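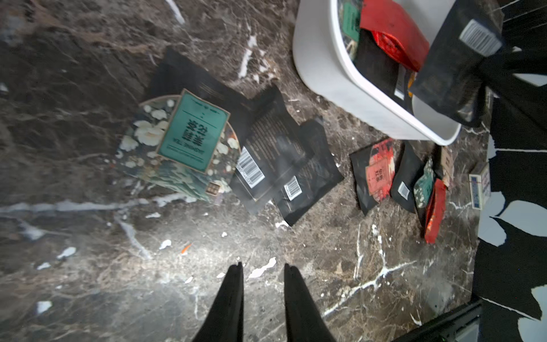
Holiday Let Walk-Round: Checklist With Comments

Last updated: July 2019

Property: the upstairs flat at Guillot House. Inspected by Valentin Huet, who owns it, resents it, and did the whole thing on one mug of coffee. Marks are Pass, Fail, or Sort It, the last being for things that would pass if you squinted.

1. Entrance and stairs

1.1 Front door opens from inside without a key. Pass. The thumb-turn is stiff but a child could manage it. A child did, in fact, on the last changeover day, and got as far as the bakery.

1.2 Handrail firm along its full length. Sort It. Top bracket has a wobble. I have tightened this screw so often that we are on first-name terms. Needs a longer screw and a proper plug.

1.3 Stair carpet flat, no loose edges. Pass, apart from the fourth stair, where the gripper rod shows at the left. Fail, then.

1.4 Landing light works from both switches. Pass.

2. Fire

2.1 Smoke alarm, hall. Pass. Very much a pass. Next door came round.

2.2 Smoke alarm, bedroom. Fail. No battery. Guests borrow it for the television remote, and I would like them to know that the remote takes a different size.

2.3 Heat alarm, kitchen. Pass.

2.4 Fire blanket on its hook, tapes hanging down. Sort It. Hook fine, blanket fine, but somebody has folded the tapes neatly back inside so it looks tidier.

2.5 Escape notice on back of door. Pass. It still gives the old phone number for me, so in a fire you will reach a man in the next village who is sick of it.

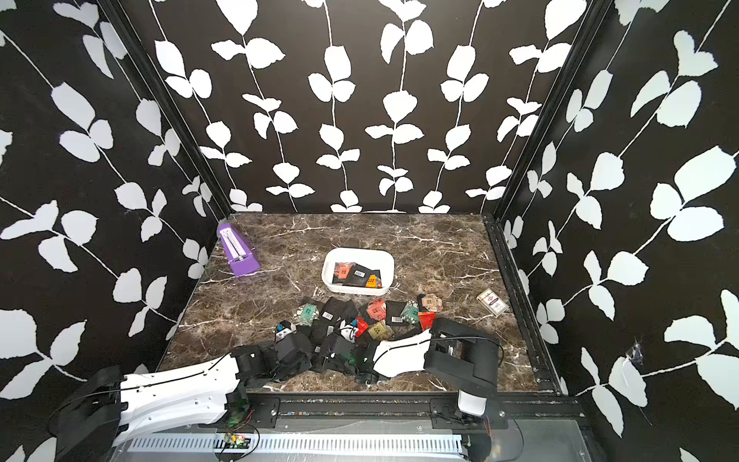 2.6 Nothing stored on the escape route. Sort It. One ironing board, two folding chairs and a parasol, all of them mine.

3. Kitchen

3.1 Cooker stable, doesn't tip with the oven door down. Pass. Bracket fitted.

3.2 Hob knobs all present and readable. Sort It. The back left one has lost its markings, and the guest book calls it "exciting".

3.3 Kettle and toaster leads undamaged. Pass for the kettle. The toaster, a Plirkel that came with the flat, has a nick in the flex. Unplugged and taken away. It only ever browned one side.

3.4 Fridge at five degrees or below. Pass, once I had turned the dial back from the setting marked with a snowflake. The lettuce did not survive.

3.5 Knives stored with blades covered. Fail. Loose in the drawer with the birthday candles.

4. Bathroom

4.1 Hot tap temperature. Fail. I got 60 degrees at the basin, which is right for the cylinder and no good at all for hands. Mixing valve wanted. The Nestimen catalogue lists one under part number 2988, and the plumber says he can fit it in August if the first week stays quiet.

4.2 Bath mat has its suckers. Pass, mostly. It holds if you press it down first, so I have added a line to the welcome folder.

4.3 Extractor fan runs. Pass. It sounds like a moped going uphill.
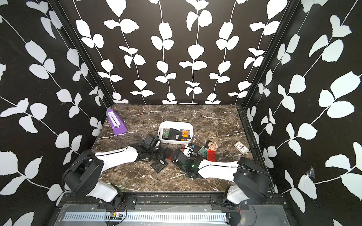
4.4 Lock can be opened from outside with a coin. Pass. Tested with a coin. Then tested getting the coin back out from under the skirting.

5. Windows and balcony

5.1 Restrictors on the bedroom windows. Pass.

5.2 Blind cords cleated out of reach. Fail. Cleat is there, cord is not on it. New label needed, in larger letters.

5.3 Balcony rail solid when leaned on. Pass. I leaned on it harder than I enjoyed.

5.4 Balcony boards sound. Sort It. Soft one by the drainpipe. Plant pot moved on top of it for now, so that people walk round it.

6. Paperwork

6.1 Gas certificate in date. Pass.

6.2 Insurance schedule in folder. Pass. The Uvine policy, 26 pages, page two upside down.

6.3 Money set aside for the above: 241 euros. The valve alone will see off most of it.

Bedroom alarm battery and blind cord to be done before anyone else checks in. The stair edge tomorrow, if I can find the tack hammer.

Comments

Maud: Do people really take the smoke alarm batteries? I thought that was just mine.

Pete_R: Don't leave a pot on a soft board. It keeps the wet in and makes it worse. Screw a bit of ply over it until you can swap it.

Valentin Huet: Pete, pot moved. You were right, and there were woodlice.

Coastal Jen: We put our tack hammer in the airing cupboard and it was there for three years. Try the airing cupboard.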